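Bringing a six-cylinder wagon back after 3 years in a barn -- where do I start?

Posted in Classic Cars > Getting It Running
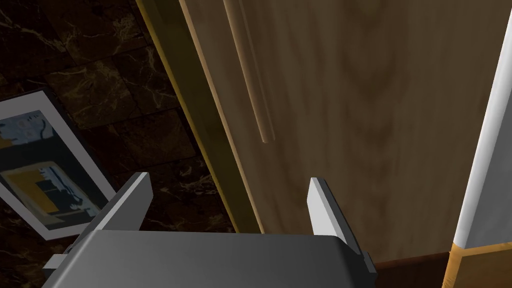
I finally got my uncle's old wagon home! It's a four-door with the straight six and a three-speed on the column, 78 thousand miles on the odometer, and it has been sitting in a barn outside Jiltitthorpe for 3 years. He drove it in and parked it, and as far as I know it ran fine that day. The plan is to have it ready for the Festbridge cruise-in, whenever they manage to hold that again.

What I know so far: the engine turns by hand with a wrench on the crank bolt. The tank is a bit under half full and it smells like varnish. Brake pedal goes to the floor. Tires hold air but have cracks in the sidewalls. No mice that I can find, though the glove box had a lot of acorns in it.

I've done brakes and tune-ups on newer cars but never woken one up from a long sleep. Should I just put in a battery and fresh gas and see what happens? My neighbor says yes, my wife says ask somebody first, so I'm asking.

wagonmaster_lou
May 16, 2020

3 replies

Ásdís Damgaard

Oh, congratulations! Straight six wagons are such good company, and a column shift is a treat once your arm learns it. I've brought back four cars from long storage and I'd love to see this one on the road.

Please don't put fresh gas on top of the old stuff. Drain the tank completely, and drop it if you can stand to, so you can look inside with a flashlight. If there's rust scale in there, a new tank is money well spent. Replace every bit of rubber fuel hose, and put on a clear filter before the pump so you can see what's coming through.

Then the engine. Pull the plugs, squirt a little light oil in each cylinder, and let it sit overnight. Change the oil and filter before you crank it. Next day, leave the plugs out and spin it on the starter in short bursts until you see oil pressure. With the plugs out it spins so easily, it's a lovely sound! After that, do a compression check. My own six reads 144 on the best cylinder and I'd be happy with less than that, as long as they're all close to each other. One low reading on a car that's been sitting is often a sticky valve, and those can come back after a few heat cycles, so don't panic and pull the head.

For the first start I run mine off a small gas can hooked to the pump inlet, well away from the exhaust, with an extinguisher in reach. Keep the air cleaner lid handy too.

Brakes before it moves, even across the yard. If that's a single-circuit master cylinder, one bad hose and you have nothing -- so all three hoses, wheel cylinders, master, fresh fluid. I did a set in March on my Kirkegaard Street car (that's what we call it, after where we found it) and the old hoses were swollen nearly shut inside. They looked perfect from outside.

And new tires. Cracked sidewalls are done, however nice the tread is.

Write back when it fires!

bluesmoke163

battery, gas, shot of starting fluid, go. did it on my pickup and drove it home. people overthink this

T. from Zistovano Garage

Agree with nearly everything Ásdís wrote, and I'd go easy on the starting fluid. A couple of things to add from the shop side.

Clean the points before you blame anything else. They grow a film when they sit, and you can have good compression, good fuel and no spark at all. A strip of fine paper, then a clean business card pulled through to get the grit out. Check the gap after.

Flush the coolant while you're in there and feel the lower radiator hose. If it's soft, change it. Have a look at the core plugs on the side of the block for weeping once it has warmed up.

Rear axle and gearbox oil can wait until it runs, but don't forget them. Check that you can get the fill plug out before you open the drain plug!

Great project, these are really fun cars to drive once the brakes are sorted.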